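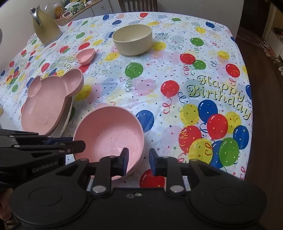
By Divya Ramasamy
Fiction contributor

June

Rule 30 said that a patterned cloth had to come off the table before work started. Gemma Serra had written it herself, in her second month at Prollis, and she had it open on her phone while she stood in Femi Edet's kitchen doorway and watched him work on top of a patterned cloth.

He had a gripper in each hand. The right one was at the near rim of the pink bowl, one finger against it and the other waiting a short way to its right.

"You can say it," he said.

"Finish the move first."

He closed the jaw on the rim, lifted, went a hand's width to the left, and put the bowl down. He opened the fingers all the way before he backed off. That was Rule 12, and most people got it wrong. They opened halfway and dragged the dish with them.

"The cloth," Gemma said.

"My daughter's birthday was Thursday. She wants it left on until it falls apart."

"The rule says plain surface."

"I know what it says. I took the test."

Gemma came in and sat down in the chair at the far side. From there the balloons were upside down. The bear plate was stacked on the gray one, and the little heart dish sat by itself farther back. She tried to remember why she had written Rule 30. There had been a house with a checked cloth, and a man who kept setting cups down on the edge of a square as if it were a target. His cups landed very neatly. Bahman Zarei, who reviewed the sessions, had sent the whole batch back with a note that said the man was playing a game.

"Do you aim at the balloons?" she asked.

Femi thought about it. "I did on the first day. There's a red one right in front of me. I kept wanting to cover it with the bowl."

"And now?"

"Now I don't look at it. I look at the rim."

She wrote that down. Visits were supposed to take 30 minutes and end with a pass or a fail, and the form had a box for each. Under the boxes was a line for remarks, long enough for maybe six words.

"Do the plates," she said. "Top one only."

He brought the left gripper in low to hold the gray plate still and took the bear by one ear with the right. It tipped. He stopped, let it settle back, moved his grip down to the side, and tried again. The second time it came up level. He did not hurry to make up for the first try. Rule 3 said a failed grasp stays in, and you carry on as if you had all day. People hated Rule 3. They wanted to start over.

"That was good," Gemma said.

"I tipped it."

"I know. It was still good."

He set both grippers down on the cloth and flexed his hands. "So is it a fail?"

"Under the rule it's a fail."

"That's 37 sessions on this cloth."

She hadn't known that. She looked at the phone again. The rulebook ran to 107 pages, and it had been half that when she started. Every time something went wrong in a kitchen somewhere, she added a rule. She had never taken one out. There was no form for it.

She called Bahman from the hallway, next to the shoes.

"He's on a birthday tablecloth," she said.

"I know. I've been passing them for weeks."

"There's a rule."

"The rule is there to keep people from aiming. He isn't aiming. His dishes end up all over the place, wherever there's room for them. People have tablecloths, Gemma. If all we ever get is bare tables, what happens the first time somebody's kid turns five?"

"You could have told me."

"I put it in remarks. I ran out of line."

When she came back Femi had the kettle going, the beige one, and had found two mugs. He had moved the heart dish to the far end to make room for them, by hand.

Gemma sat down and deleted Rule 30. Then she put the number back, because every rule after it would have shifted, and typed: Patterned cloths are allowed. Ask the operator where they are looking. If the answer is the pattern, stop and change the cloth.

She read it out loud to him.

"What if they lie?" Femi said.

"Then it'll show in where the cups go."

He nodded and poured the water. She checked the box for pass and left the remarks line for Bahman. There was still the bowl to do from the other side, left hand leading, and Femi wanted to get through it before school let out.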